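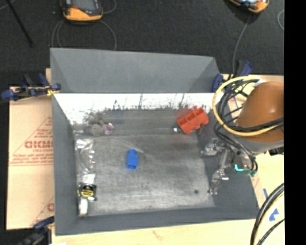 27/02/2021
By Kai-wen Chiang

The most valuable person in any robot learning project is the one who puts the objects back in the bin. I have held this opinion for a while, mostly in private, and I would like to make a nuisance of myself with it in public.

Consider how these projects get described. There is a model, which has a name and a logo. There is a robot, which has a nice promotional video. Then there is "the data," which arrives in the talk on the fourth slide as a single number, in bold, as if it had been delivered by truck. Ours was 558 on the last slide I saw. That was the count of picking episodes for one afternoon's idea of a bin, and I can tell you that every one of them began with a human arm reaching in and stirring.

Stirring is a skill. I did not believe this either. When I started at Privby I assumed that anyone could mess up a box of junk, having watched my own desk do it without help. But people are tidy in ways they can't feel. Ask someone to scatter a dozen objects at random and they will give each one a bit of personal space, like strangers in an elevator. They will keep the long things parallel to the walls. They will set a small cylinder on its end, because it looks unhappy on its side. Leave the same person on the job for two days and your robot will learn, very well, to pick up objects that have been laid out by someone polite.

It will then meet a bin that has been kicked, and it will grab air.

The usual answer is more. More hours, more arms, more episodes. I sat in on a call with Winel last September where the plan was, in full, to multiply everything by 40. I like a big number as much as the next person whose budget depends on one. But forty times the same polite bin is a very large polite bin. If the shiny things are always on the left, the model will conclude that shininess lives on the left, and who could blame it? I have drawn firmer conclusions about restaurants from less.

What I'd rather buy is variety that somebody chose on purpose. Put in the clear packaging that makes depth sensors see ghosts. Put in the crinkly wrapper. Jam a block into the corner, where the fingers have to come down along the wall and everybody in the room winces. Corners are where my opinions get expensive, I admit. An arm that spends its morning in the middle of the floor will give you a lovely success rate and an early lunch. An arm in the corner gives you scraped metal, a protective stop and a conversation with whoever signs for the fingers.

And keep the failures. This is the part that gets me uninvited from things. On the project we called Clustex, the first cleanup script threw away every episode that ended without an object in the gripper, on the theory that we wished to teach success. Up to 70 percent of some sessions went in the trash. Those sessions were the hard ones, naturally. We had built an expensive machine for finding out what the robot couldn't do, and then a cheap one for forgetting it.

I've heard the case for simulation, and I make it myself when the gripper is out for repair. In simulation the bin refills in no time and plastic film behaves like a well-brought-up sheet of paper. Fine. Use it for the first mile. But I have yet to see a simulated bag cling to a finger, ride along to the drop-off point, and come back for another try.

So here is my modest demand. Write down who reset the bin. Rotate them, including the managers, who in my experience stir with real anger and produce excellent data. Give them a list of awkward arrangements and permission to invent worse ones. Pay them like people whose habits are about to be copied by a machine several thousand times, since they are. And when the paper comes out, put their names somewhere above the funding note.

My own turn is on Monday mornings. I've been told that my piles lean to the right. I don't see it, but there is a plot.

Related
Your Gripper Is Fine, Your Labels Are Not
Ho and the Long Goodbye to Suction Cups
What We Lost When We Automated the Reset
Letters: In Defense of the Tidy Bin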